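Trutstead Robotics Club: Questions Families Ask Us

Do students need any experience to join?
None at all! Half the fun of our fall meetings is watching someone hold a hex wrench for the first time and then seeing them rebuild a gearbox by February. If your student likes to draw, write, film, sew or argue about snacks, we have work for them too.

What ages do you take?
Grades 6 through 12. Middle schoolers build with the Zepeda team, and high schoolers move up to the Pedetti team, which has the bigger robot and the later nights.

How much does it cost?
Dues are $100 for the year, and that covers a shirt, event entry and all the tape you can use. Fee waivers are open to every family - just check the box on the sign-up form.

What should my student bring?
Closed-toe shoes, a water bottle and a way to tie back long hair. Safety glasses are on us. We keep a shared craft bin for banners and pit decorations, and donations of paper, markers and scissors are always welcome.

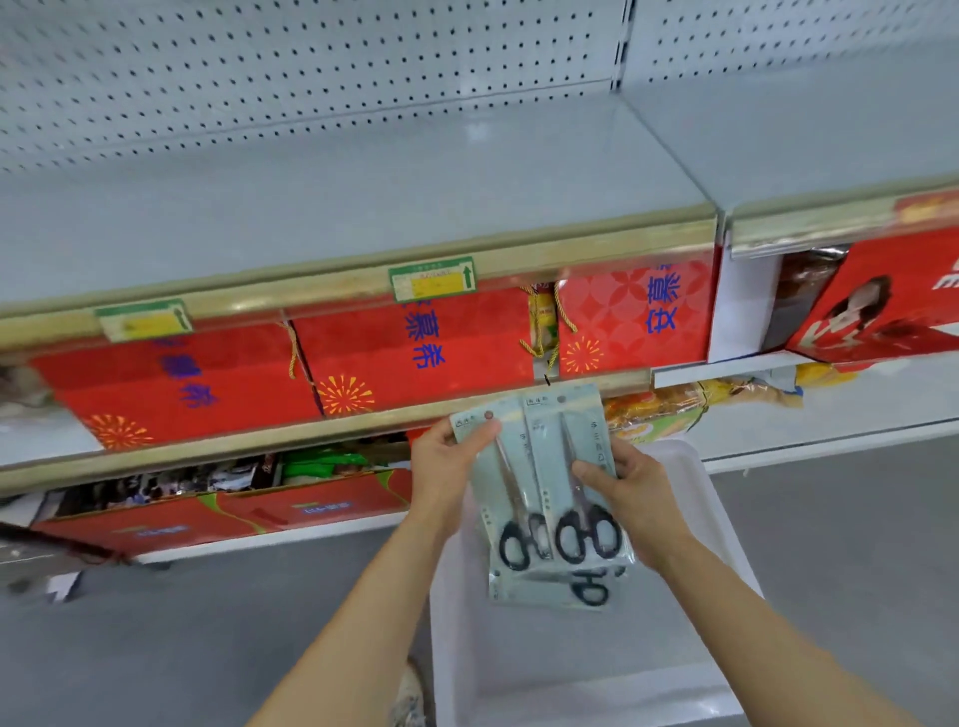
When do you meet?
Twice a week from 6 to 8 p.m., plus a third evening once build season starts. Doors open 30 minutes early for anyone who wants a quiet table for homework first.

Can we come to the competitions?
Please do! They're loud, free and wonderful. Our home event is the Zongate Scrimmage, held in the high school gym, and last season 895 people came through the doors. Bring a sign, and earplugs for the little ones.

Do you visit schools and libraries?
Yes, and we love it. A visit runs one hour and usually includes a driving demo and a simple build that kids can take home, often a cardboard claw or a balloon car. 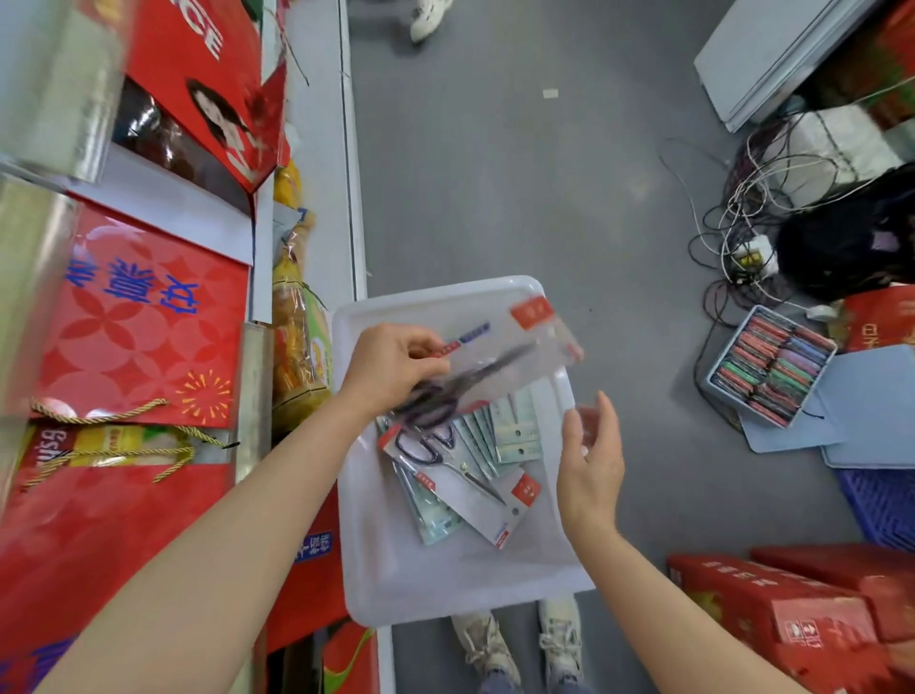
We ask for three weeks' notice and a room with a hard floor, as our wheels don't get along with carpet. Groups of up to 30 kids work best. Bigger than that? Write to us anyway and we'll split it into two sessions.

How do I sign up?
Fill out the form at the front desk or stop by any meeting. You can join partway through the season, and plenty of our best drivers did!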